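FOR IMMEDIATE RELEASE

Gollham Toy Library opens its second location on Skarer Street this March

GOLLHAM — I've been writing the news for our little toy library since we were a shelf in the back of a laundromat, and I don't think I've ever been this happy to type a headline. We're getting a second place! It's on Skarer Street, in the old shoe repair shop next to the bakery, and the doors open in March at 10 in the morning. There will be coffee. There will probably be a line for the play kitchen.

For anyone who hasn't met us yet, the Gollham Toy Library works the way a book library does, only with more pieces to lose. You sign up, you pick out toys, you take them home for three weeks, and then you bring them back and get different ones. Families with kids from newborn up to age eight make up most of our members, but we also have grandparents, home daycares and one very loyal knitting group that borrows jigsaw puzzles all winter long.

The new branch starts out with 800 toys on the shelves. A good chunk of those come over from our first location on Urkden Road, where we ran out of space a long time ago (I have had a marble run under my desk since last summer, and I've kicked it more times than I'd like to admit). The rest are new to the collection, and I got to help choose them, which was as much fun as it sounds.

What's on the shelves

We asked our members last fall what they wanted more of, and the answer came back loud and clear: blocks. I was expecting train sets. Trains did well, and so did dress-up clothes, but blocks won by a mile, and parents of two-year-olds and parents of seven-year-olds were asking for the same thing. So Skarer Street will have a whole wall of them. Big ones, tiny ones, plain ones, magnetic ones, and a set shaped like vegetables that I can't really explain but everybody who tries it loves.

We've also changed how we lend them out. At Urkden Road the building sets live in plastic tubs with lids, and the lids crack, and then the tubs don't stack. At the new branch, small sets go home in baskets with a cloth tag on the handle that lists what's inside. You check the tag when you borrow and again when you return, and if a piece has gone missing you just tell us at the desk. We don't charge for the first lost piece. Couches eat blocks, and we know it. 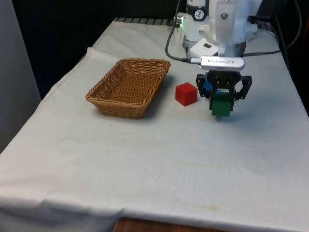
Red and green cubes and a woven wicker basket.

Besides the block wall, you'll find a puzzle corner, a rack of ride-on toys by the front window, and a section for babies under one that's kept apart from everything with small parts. Board games are in the hallway on the way to the restroom. I argued for a better spot and lost, but it's a nice wide hallway and the light is good.

We're trying something new with party kits, too. Each one comes in a rolling suitcase and has enough in it to keep a group of kids busy for an afternoon: a parachute, beanbags, a set of bowling pins, some hats. There are 13 kits to begin with. If you've got a birthday coming up in the spring, please put your name down early, because they were all spoken for within days when we tested the idea at Urkden Road.

What it costs

A family membership is $45 a year and it's good at both branches. Borrow at one, return at the other, it all goes into the same system now. If that's a stretch, ask at the desk for the reduced rate. You won't need to bring any paperwork or tell us your life story. Home daycares can still get the bigger borrowing limit that they have now, and party kits are booked separately for a small deposit that you get back.

Existing members don't have to do a thing. Your card works at Skarer Street from the first morning, and so does the one you put through the wash.

Opening day

We'll start at 10 with the bakery next door handing out rolls, and the shop will be open for browsing and borrowing right away. Story time is at 11 in the puzzle corner. From noon on there's open building at the block wall, where kids of any age can sit down and make whatever they like, and grown-ups are welcome to get down on the floor as well. I'll be down there myself for as long as my knees allow.

The folks at Ye Repair Bench, who have been gluing and sanding our broken toys for years, will set up a table outside if the weather's decent and inside if it isn't. Bring one toy from home that needs fixing. They're great with loose wheels, wobbly legs and dolls whose arms have come off — please leave anything that plugs into a wall at home, though.

Parking on Skarer Street is tight. The lot behind the bakery is shared and fills up fast, so if you can walk or take the bus, do. The front door has a ramp, the restroom has a changing table, and strollers can be parked under the awning.

A few thank-yous

The shoe repair shop had been empty for a good while before we got the keys, and it needed a new floor, new lights and a lot of paint. Our members came through in a big way. In all, 79 families gave money, lent tools or showed up in old clothes on painting days, and every one of them gets to put a handprint on the back wall. The bakery kept us fed. The landlord let us keep the old brass bell over the door, and I've already been told that it's too loud, and I'm keeping it.

Urkden Road stays open with the same hours as always, by the way. A few people have asked me about that with worry in their voices! It's getting some of its floor back, and I'm hoping that we can finally put a table in there for the puzzle people.

Hours at the new branch will be 10 to 5, with one late evening each week until 7 for parents who can't make it during the day. We'll post which evening at both desks once the schedule's settled. Toy donations are very welcome after opening week, as long as they're clean and have all their parts. Please hold off until then — the back room is full to the ceiling.

Reporters and photographers who'd like a look around before opening day can stop by the desk at Urkden Road and ask for the person who writes the newsletter. Wear shoes you don't mind getting paint on.

Gollham Toy Library
Urkden Road and Skarer Street, Gollham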